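Grenik Stoneware Soup Bowl, Wide Rim
Item 163
$98 for a set of 3
In stock, ships from our Lumgate workshop

I've been making this bowl in one form or another since I rented my first wheel, and it's still the one I eat out of most nights. It started as a cereal bowl, got too big for cereal, and sort of settled into being a soup bowl. Then people began buying it for salad, and one customer proofs bread dough in hers, so call it what you like!

The clay is a mid-range stoneware from Dirholm. I switched over to it last January after my old supplier changed their mix and I lost most of a kiln load to cracks along the foot (I'm still a bit sore over it). The Dirholm clay throws a little stiffer, and I've had to slow down on the walls, but it comes out of the firing with a nice ring when you tap it and it doesn't chip as easily at the lip. I left the foot ring unglazed and sanded it smooth, so it won't scratch your table. If yours ever feels rough, rub it on a piece of wet fine-grit sandpaper for a minute.

Sizes first, because I get more emails on that than anything. It holds two good ladles of soup with room to walk across the kitchen without wearing it. The walls come up fairly steep and then open out just a touch at the top. It stacks, but leave the stack at four or five – any higher and it starts to lean.

Glazes right now are Marino (a deep sea green that breaks brown where it's thin), oat, and plain white. Marino is the moody one. Two bowls from the same shelf of the kiln can come out quite different, and I can't promise you a matched set. If you want them close, write me a note at checkout and I'll dig through the shelves and pick.

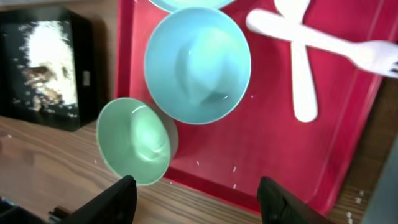
Carmela Cocco wrote in to say that she's had her set for over a year, that they go through the dishwasher every day, and that the only thing she'd change is the weight, since her mother finds a full one hard to lift with one hand. Fair point, Carmela, and you're not the first. I've been trimming more off the bottom since winter, so the ones going out now are lighter than yours. If you're buying for somebody with sore wrists, I'd look at the small Grenik bowl, or ask me and I'll set aside the lightest ones I have.

Care is easy. Dishwasher is fine, microwave is fine, a warm oven is fine. Please don't take one from the fridge straight into a hot oven, and don't put it on a burner (I did that once with a mug, and it went off like a firecracker). Gray marks from spoons come off with a bit of baking soda paste.

Shipping: I pack everything myself in shredded paper and double boxes. Orders go out Tuesdays and Fridays. Orders over $109 ship free, which a set plus a small dish will usually get you. If something shows up broken, send me a photo within two weeks and I'll mail a new one. You can keep the pieces.

Seconds: little pinholes, wobbly rims, glaze drips I didn't catch. They go on the shelf by the workshop door and I don't list them online, so you'll need to stop by. Leonardo Benedetti is there on Saturdays if I'm not, and he'll wrap them for you.

Also from the workshop: Grenik small bowl, Grenik pasta plate, Lumgate mug with wide handle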